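Sellora News Workshop
Call for participants: Reporting on Communities in Conflict

Applications are open through the end of May

If you have ever filed a story about a killing in a village you know well, and then had to go back to that same village to buy your groceries, this call was written with you in mind. Sellora is looking for eight reporters, radio producers and community correspondents to join us in Rustad for a residential workshop on covering feuds, raids, reprisals and the long, slow business of making peace afterward.

We are a small nonprofit newsroom and training center. Most of what we publish comes from the Wallar valley and the hill districts around it, where arguments over land, water and old compensation payments have turned deadly more often than any of us would like. We started out as a news desk, plain and simple, and the teaching grew up next to it, mostly from reporters in other places writing to ask how we had handled one story or another. At some point it made more sense to invite people over and talk it through properly, with coffee.

The workshop runs for eight weeks in the fall, from September into November. It is full time, it is paid, and it is a lot of work, but people tend to leave with at least one piece they are proud of and a list of phone numbers they will use for years.

What we will be working on

Big outlets usually hear about a massacre or a revenge attack a day or two after it happens. They run a death toll, a line from the government, a map, and then they move along. Local reporters are left with everything else. Who is missing? Whose version of the first killing is being repeated, and who gains from it? Is the clinic open? Are the children of the side that fled going to school anywhere at all? We want to spend our weeks together on exactly those kinds of questions.

The first part of the program covers verification. You will practice building a casualty count from several sources that don't agree, and writing about that disagreement in a way that an ordinary listener can follow. We will go over working with photographs and phone videos sent in by strangers, including how to figure out whether a clip is from this year's fighting or from something that happened three years ago in a different valley. We will also spend a good while on names: of clans, of places, of the dead. A place can have two names depending on which side of the river you were born on, and choosing one of them in a headline can be taken as picking a side.

After that we turn to interviewing. Many of the people you speak with will be grieving, or frightened, or angry enough that they would like your microphone to carry a threat for them. You will work with interviewers who have done this for a long time, and with a trauma counselor who sits in on the practice sessions and is also available to participants privately, at any point, without anybody having to ask for permission or explain themselves.

The last stretch is for your own project. Each participant brings an idea and finishes it here, with an editor assigned from the beginning. It can be a long article, a radio documentary, a short series of bulletins in two languages, or something we haven't thought of. Earlier participants have made a piece on how compensation pigs and cash were collected and handed over, a radio program for women who had moved back to burned gardens, and a very patient investigation into where the rifles in one district had come from.

There is a field visit to Stuslow in the middle of the program. Stuslow is a market town that took in families from both sides of a dispute, and people there have been generous to us over the years. The visit is four days, travel is by road, and you'll sleep at a guesthouse run by the church. We do not take participants into areas where fighting is going on, and if the situation changes we change the plan, even when the bags are already in the van.

Who we hope to hear from

You should be 22 or older by the time the program begins. You should be working in or near a community affected by violence between clans, tribes, neighborhoods or other local groups, and you should have had some of your work published or broadcast. We mean that broadly. A community radio bulletin counts, and so does a newsletter, or a Facebook page that your whole district relies on for news of road closures and funerals. Freelancers are very welcome, and we know that many of you combine reporting with teaching, farming, driving or shopkeeping.

You don't need a degree. You don't need to have written in English before, although the group sessions are held in English, so you'll need to be comfortable following a conversation and joining in. Your final project can be in any language you like, and we will find an editor who reads it or speaks it. That part sometimes takes us a while, so please tell us early.

We would especially like to hear from women who report on these issues. They get into rooms and conversations that the rest of us don't, and they are badly underpaid for it nearly everywhere. If you have a child who is still nursing, or who simply can't be left behind for eight weeks, bring the child. Childcare is arranged at the center during working hours and paid for out of our budget.

People who have been directly affected by violence are welcome to apply, and you are not required to tell us about it in your application. If you would like to talk about what support might help you during the program, there is a place on the form for that, and only the program coordinator and the counselor will read it.

What we provide

Every participant receives a weekly stipend, paid on the same schedule as our own staff. We also cover travel to and from Rustad, including the boat or the bus that gets you to the airport, which we know can be the most expensive part. You will have a private bedroom in the residence, with a shared kitchen on each floor. Breakfast and lunch are cooked for the group, and evenings are up to you, although somebody usually ends up making a big pot of something.

The center has a reading room, two small audio booths and a workroom with long tables where people like to spread out. Laptops and recorders can be borrowed for the length of the program. We will also provide travel insurance, a basic first aid course, and a session on digital safety with plenty of time to set up your own phone properly before you go home.
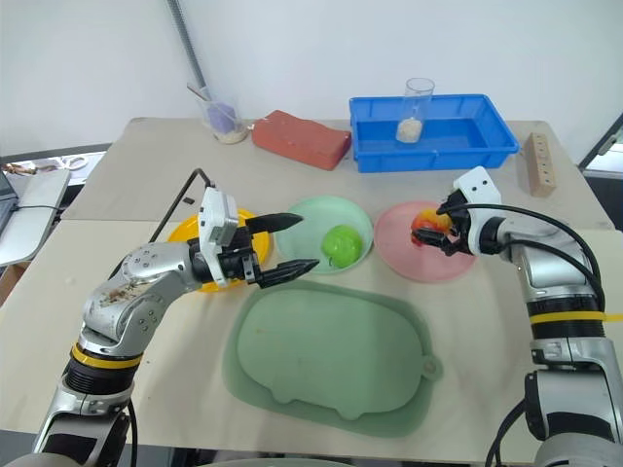 How to apply

Please send us the following:

A letter of no more than two pages. Tell us where you work, who listens to you or reads you, and what you have found hardest about covering conflict near home. Write it the way you'd talk to a colleague. We read a great many letters that sound like grant reports, and we would much prefer to hear from you.

Two samples of your work. Audio, video and text are all fine, and they don't need to be about violence. If a piece was broadcast live and never recorded, send us your notes or script and tell us when it went out.

A short description of the project you would like to finish in Rustad. A page is plenty. We know that projects change, and we won't hold you to it.

The name and contact details of one person who knows your work. An editor is good. So is a station manager, a pastor, a head teacher or a village court clerk. Please check with them before you put them down, in case being connected with a newsroom could make trouble for them.

You can fill in the form on our website, or you can apply by voice message if your connection is poor or if writing in English slows you down. The number for voice applications is on the contact page. Letters sent by mail should go to Sellora News Workshop, Room 401, Wallar Road, Rustad, and should be with us before the end of May. If you mail something, a quick text to let us know it's coming would be a kindness, as the post from the hill districts can be slow in the wet months.

Please do not send us the names or locations of people in hiding, or any unpublished material that could put someone in danger if it were read by the wrong person. If your project involves material of that kind, say so in a general way and we will set up a safer way to talk.

What happens after you apply

Everyone gets an answer. In June we read all the applications, each one by at least two people from the newsroom, and then we invite a shorter list for a conversation by phone or video. It lasts half an hour or so and there are no trick questions. We'll want to hear more about your project and about the place where you work, and you should feel free to ask us anything you like, including about money. We hope to make offers in July, so that there is time for visas, leave from work, and all the family arrangements that go along with being away.

When we put the group together we think about the mix of people as well as each application by itself. In past years we have had reporters in the same room whose families were on different sides of the same dispute. It was not always comfortable, and we do talk with people beforehand if we think it might come up. We ask all participants to agree to a short set of house rules, which covers confidentiality, weapons (none, of any kind), alcohol in the shared spaces, and what can be quoted from our discussions. You will see these rules before you accept.

If you aren't selected this time, please do apply again. Several of our participants came to us on their second or third try, with a project that had gotten better in the meantime.

A few things people ask

Can two people from the same station apply? Yes, but please send separate applications. We have taken pairs before, when the station was able to spare both.

Will Sellora own my story? No. It's yours. We'd like the chance to publish it or air it too, and we pay our regular freelance rate if we do.

Can I keep filing for my newsroom while I'm with you? A little, in the evenings or on days off. The program really does fill up the working day, so it's best to warn your editor.

What if fighting breaks out at home while I am in Rustad? It has happened. You can leave right away, we pay for the journey, and your place will be kept for you, either later in the same program or the following year. If you would prefer to stay, we'll help you keep in touch with your family and nobody will push you to work.

Questions about any of this can be sent through the contact page, or you can call the office in the mornings between 8 and noon. Please pass this call along to anyone you think should see it, and read it out on air if you have a few minutes to spare.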